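Zirkell Tabletop Demonstration Kit

For recording manipulation examples on household tasks such as loading a toaster. The kit pairs a follower arm with printed yellow parts and a two-finger gripper with a hand-guided leader arm. Joint positions are logged at 30 Hz.
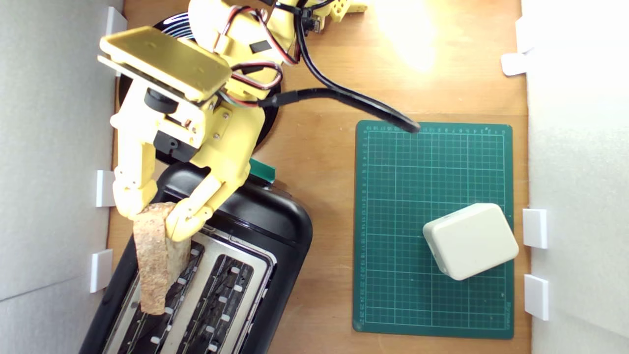
Each episode is saved with its task label and operator ID – failed attempts can be kept or discarded at the prompt. Spare gripper fingers ship in sets of 3.

Technical contact: Leonie Schmieder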